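Dileck Maple Work Board for Grid-Hole Tables

04/07/2020
By Hendrik Postma
Reading time: 4 min

The Dileck work board is a flat wooden panel intended to sit on top of a metal table with a regular hole pattern. It provides a continuous surface where the bare grid is unsuitable: parts that roll into holes, glassware, paper, soft material that picks up an imprint, and any work in which a tool tip may come down hard on the table.

The board is glued up from solid maple planks running the long way. Planks are selected for straightness and not for color, so the tone varies from cream to honey within a single board, and darker streaks are permitted on either face. Seams are sanded flush. A fingernail drawn across them should not catch. If it does, the board qualifies for replacement.

The board is not attached through its own face. There are no counterbores, slots or inserts in the working area. It is held from outside the edge by screws threaded into the table, with the heads bearing on or close against the wood. Two screws at the near corners are sufficient for light duty. Four are recommended where side loads are expected. Tighten by hand until the board stops shifting, then add a quarter turn. Further torque will dent the edge and does not improve holding. 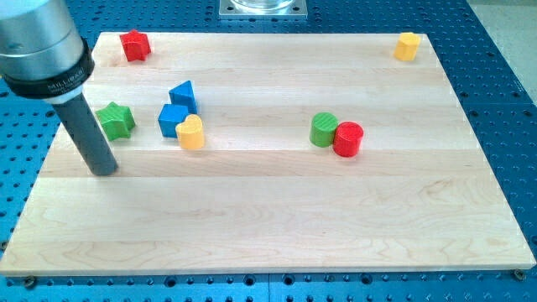 Hendrik Postma
Product Engineer, Workholding

On a blue perforated table the pale wood also gives a strong contrast at the edge, which helps when lining up fixtures by eye. Leave a margin of open table on all sides where space allows. Mounting plates and stands can then go directly on the metal behind the board, and the board can be lifted out without disturbing them.

Finish

Boards ship with one coat of hard wax oil on both faces and all four edges. The finish is low in gloss. It resists water for short periods and is not rated for solvents. Acetone will strip it. Isopropyl alcohol on a cloth is acceptable for routine wiping if the surface is allowed to dry before the next pass.

In our abrasion check at the Illthorpe shop, a blunt rod was dragged along the grain for 2,000 strokes under light load. The result was a polished track with no measurable groove. Across the grain, a faint line could be felt after 500 strokes. For repetitive contact we suggest orienting the board so that most travel follows the planks.

Movement and flatness

Maple moves with humidity, mostly across its width. Let the board rest in the room where it will be used for two days before fastening it. Do not store it upright against a wall. A board that has cupped slightly will normally settle if laid crown side up with even weight on it, and both faces are finished to the same standard, so it may be turned over at any time.

Resurfacing

Light scratches can be removed with 180 grit followed by 240, always along the grain. Wipe off the dust, apply a thin coat of hard wax oil, and buff after 30 minutes. Remove the board from the table before sanding. Dust packed into threaded holes is tedious to clear.

Ordering

The Dileck board is made to order in batches. The next batch closes in June. State the outer dimensions of your table and the hole spacing when ordering. Screws are not included, as thread sizes differ between tables. Edge clamps from the Fluvberg line fit without modification.

Comments (4)

Shaimaa Samir
Is the oil safe under a heat gun? We do shrink tubing on ours.

Hendrik Postma
Brief passes are fine. It will darken if you hold the gun in one place. Put a scrap of something underneath.

Yannick Chevalier
Had mine nearly a year. One plank seam opened a hair over the winter and closed again by spring. Screws only at the front two corners, and it has stayed put.

Hooman Karimi
Could you do a version with a ruled edge? I've been marking mine in pencil and it wipes off every time I clean it.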